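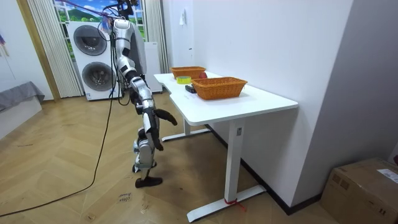
Ovdale Mural Walk: progress report to the Trarnimer Fund
October 12, 2024

Work since May

Two of the four walls are painted. The one on the side of the Psarras bakery was finished first and needed a second coat of sealer along the bottom, where the old brick flakes. The Jolliritz Street wall took longer than planned due to rain.

We received 21 proposals for the remaining walls and have picked both artists. One contract is signed. The other is waiting on the building owner, who wants the design kept below the second-floor windows.

Money

We have $3,000 left of the grant. Lift rental came in $200 over budget, and we covered that from map sales.

Still to do

Primer goes on the library wall next. The printed map needs a new parking note, as the lot behind the post office is now permit only. We would like to move the opening to next May and ask for your approval of the change.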